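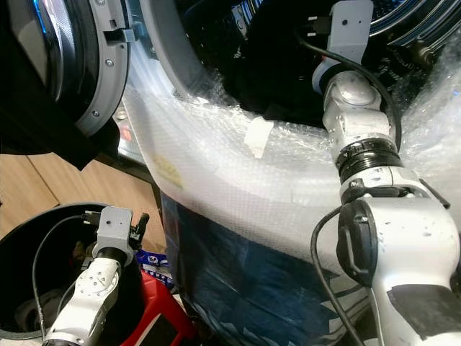 Figure 6.1 A robotic arm at the open drum of a front-loading washing machine.

Chapter 6
Land, debt and the building cycle

Drive out to the edge of any growing city and you will pass a paddock with a developer's sign on the fence. Some of those signs have been up so long the paint has faded. The company behind the sign owns the land, or has an option over it, and is waiting. What is it waiting for? That question takes us straight into one of the liveliest corners of business economics, and by the end of this chapter you should be able to answer it with a set of accounts in front of you.

A homebuilder is an odd sort of manufacturer. Its main raw material is land, bought years before the finished product is sold, and the price of that land swings far more wildly than the price of bricks or labour. Suppose a block sells with a completed house for $600 000, and the house costs $400 000 to build, including the builder's margin. The land is worth whatever is left over: $200 000. Now let the selling price drop by ten per cent while building costs stay put. The residual falls to $140 000, a drop of 30 per cent! This is called the residual value of land, and we will come back to it again and again.

Our main case study is Condeck, a mid-sized builder of detached houses and townhouses. Condeck went into the downturn with very little borrowing and a short land bank. Its rival Olura had bought heavily near the peak, with bank finance secured against the sites. Both firms sold similar homes in similar suburbs - and yet one spent the slump shopping for land while the other was forced to sell it. Working out why is great fun, and the balance sheets in Section 6.3 give you everything you need.

Section 6.4 moves to the suppliers. Sandu makes roof trusses and wall frames, and its order book tends to turn before the builders' sales figures do. You will learn to read it as a leading indicator, and to recognise the months when it misleads.

Before you start, revise gearing ratios and discounting from Chapter 4. You will also need a spreadsheet for the exercise at the end of Section 6.2, where you value a site of 100 lots under three different price paths.

Key terms
residual value, land bank, option agreement, gearing, write-down, work in progress, leading indicator

6.1 Why builders buy early

Rezoning takes time. So do roads, drainage and power.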